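Stories > Short fiction > Workshop

Home | New | Authors | Archive | Log in

Tolerance

The gripper weighed 800 grams without its cable. Zanele Mofokeng wrote this on the lid of the parts box and crossed out the previous figure.

She had cut the plates at the shared workshop in Hamel, on the machine Quentin Ferrand kept booked under his own name. The linkage was his drawing. The fingers were hers. They had agreed on the pivots after 2 evenings of argument, and the argument had been about washers.

"It closes square," Quentin said on the phone. "I tested it closing."

"On what?"

"On nothing. It closed."

She worked the fingers by hand. They met along their full length. The blue edges touched and stayed touching. She opened them again and felt the left arm lag behind the right by a small amount, which the drawing did not allow for.

The workshop shut at eight. After that she used her room. The bench there was the bed, and the light was a ring light on a tripod with its legs spread over the quilted sheet. The tool drifted whenever a leg sank into the mattress, so she kept her knees off that side. 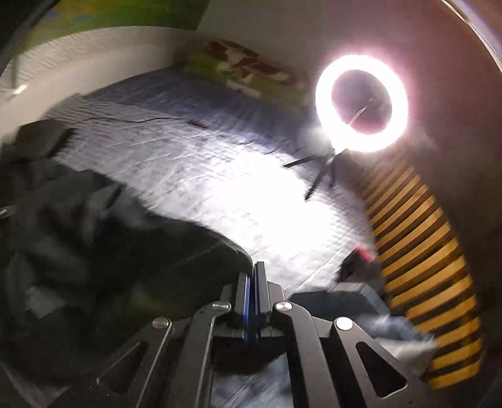 The trial was cloth. Lokine wanted a tool that could lift one layer from a pile and leave the next where it was. Their letter gave the number of attempts as 96 and the number of permitted failures as none. Taras Lytvynenko, who had signed it, had added a line in pen: we do not expect this.

She pinched a fold and raised it. The fold came up and brought its neighbour. She put down a stroke in the failure column.

On the next attempt she came in lower and at a slant. One layer. She put down a stroke in the other column and did not stop to look at it.

At attempt 20 the left arm began to click. She took off the cap, found the washer, and measured it. It was the thick kind. The right arm had the thin kind. She rang Quentin.

"You used both," she said.

"I used what was in the tin."

"The drawing says thin."

"The drawing was made before I looked in the tin."

She had one thin washer, in the hinge of her reading glasses case, where it had served since August. She removed it. The case would no longer shut. She fitted the washer, replaced the cap, and worked the linkage until both arms travelled together.

Then she ruled a line under the first 20 results, wrote "void" beside them, and started again from one.

Quentin was still on the line. She could hear him tipping out the tin.

"How many have you got left to do?" he asked.

"All of them," she said, and lowered the fingers to the cloth.

Comments

Loïc Lemaire: The washer argument is my workshop exactly. Ours went on for a month.

Heriberto Hinojosa: Would she void the results? I'd have kept them and noted the change of part. Enjoyed it anyway.

Loïc Lemaire: Different part, different tool. She was right to start over.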